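How Does a Factory Choose a Robot?

Think about the last time you saved up for something. Perhaps it was a bike. First you worked out how much it cost. Then you counted your money. Then, if you were sensible, you thought about the helmet, the lock and the pump, and found that you needed to save a bit more.

Factories have to do the same thing when they buy a robot. The sums are bigger and more people are involved, but the questions are much the same. What do we need it for? What does it cost? What else will we have to buy? Where will we put it?

To see how it works, we are going to follow one small company, Wilside, in the town of Ciltevport. Wilside makes the electrical parts that go inside fans. Firdevs Keskin is in charge of planning there, and Joaquín Carrasco looks after the machines.

Start with the job

It is tempting to start by looking at pictures of robots and picking the one you like best. Firdevs started with a notebook. She stood beside the workbenches and wrote down every job that people did in a day.

Some of the jobs changed all the time. One customer wanted a longer wire, another wanted a part mended. People are very good at jobs like that, because they can look at something new and work out what to do.

Other jobs were the same over and over again. Pick up a part. Put it in the right tray. Pick up the next one. People can do this too, but it is dull, and it makes your wrists and shoulders ache. Firdevs drew a star next to each of these jobs. When she had finished, there were 4 stars on the page.

She chose one star to begin with. Buying robots for every job at once would have cost too much, and if something had gone wrong it would have gone wrong everywhere.

One arm or two?

A robot arm bends at its joints, a bit like yours does. At the end it has a gripper, which is the part that takes hold of things. Some grippers pinch with two fingers. Others use suction, like a vacuum cleaner picking up a sock.

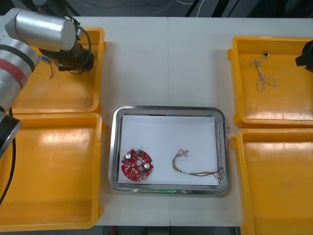 Planning a robot workspace means planning the whole table as well as the arm. Every part needs a place where it can be found and a place where it can be put down. Parts and wires can be sorted into yellow plastic trays, with a steel tray in the middle, lined with white paper, for a round red circuit board. Two arms can share a table like this, one working from the left and the other from the right. Trays have to be on the budget too, and so does the table.

Should Wilside buy one arm or two? One arm costs less. Two arms can each look after their own side, so neither has to stretch as far. But two arms need two grippers and two sets of cables, and they must be programmed so that they never bump into each other. Joaquín tried it out with cardboard. He cut out shapes the size of the arms, laid them on a table and moved them about to see where they would meet. He decided that two would fit, as long as the table was wide enough.

Reach and lifting

Each kind of arm has a list of facts that tells you what it can do. Two of these facts matter a great deal.

The first is reach. This is how far the arm can stretch. If a tray is further away than that, the arm can't get to it, however clever its program is.

The second is payload. This is the most weight the arm can carry, and the gripper counts as part of it. Imagine trying to carry your shopping while wearing very heavy gloves. The heavier the gloves, the less shopping you can manage. A heavy gripper works in the same way.

Wires are light, so payload was not a worry for Wilside. Wires have a different problem, which is that they flop. A box keeps its shape when you pick it up, but a wire can bend or curl in a new way each time. Joaquín asked two robot sellers, Tanguy and Fenorness, to show him their grippers picking up Wilside's own wires. He took a bagful with him - straight ones, twisted ones and some with tiny connectors on the end. Tanguy's gripper dropped fewer of them.

The shopping list

Next, Firdevs made a list of everything the company would have to pay for. The arms were at the top. Under them she wrote:

Grippers
A strong table that doesn't wobble
Trays
Cables, and covers to keep them tidy
Safety equipment, including a stop button
Training for the people who will use the robots
Spare parts
Electricity
Repairs

Some of these things are bought once. A table is like that. Others have to be paid for again and again, such as electricity and repairs. Grown-ups call these running costs. If you have a pet, you will know about them already. The rabbit is paid for once, but it wants hay every week.

When you plan a budget, you should also keep some money back for surprises. Firdevs did this, and it was needed. The old floor sloped slightly and had to be made level before the table could be fitted.

Will it pay for itself?

Now for some maths. Suppose a machine saves a company £32 every day. If the machine needs £4 of electricity and repairs each day, you take that away:

32 - 4 = 28

So the machine really saves £28 a day. To find out how long it will take to pay for itself, you divide the price of the machine by 28. A machine that cost £2,800 would take 100 working days. Robot arms cost far more than that, so they can take years.

Money is not the only thing to think about. Firdevs also asked the people at the benches what they thought. Some were pleased to hear that the dull job was going. Some were worried about their own work, and wanted to know what they would do next. The company agreed to train them to set up the arms and check the finished parts, and the training went on the shopping list with everything else.

Waiting for it to arrive

Wilside placed its order and was told that the arms would come in August. There was plenty to do before then. The floor was levelled, new sockets were put in, and Joaquín marked the position of the table with tape. He also measured the doorway, then measured it again with the door taken off.

Try it yourself

Choose a job at home that is the same every time, such as pairing socks or putting away spoons. Draw a table from above and mark where the things start and where they should end up. Now sit in one place, use only one hand and pinch with just your thumb and one finger. Can you reach everything? What would you move?

Then write a shopping list for your robot. Remember the running costs.

Words to know

Budget: a plan for how money will be spent.
Gripper: the part of a robot arm that holds things.
Payload: the most weight a robot arm can carry.
Reach: how far a robot arm can stretch.
Running costs: money you have to keep spending after you have bought something.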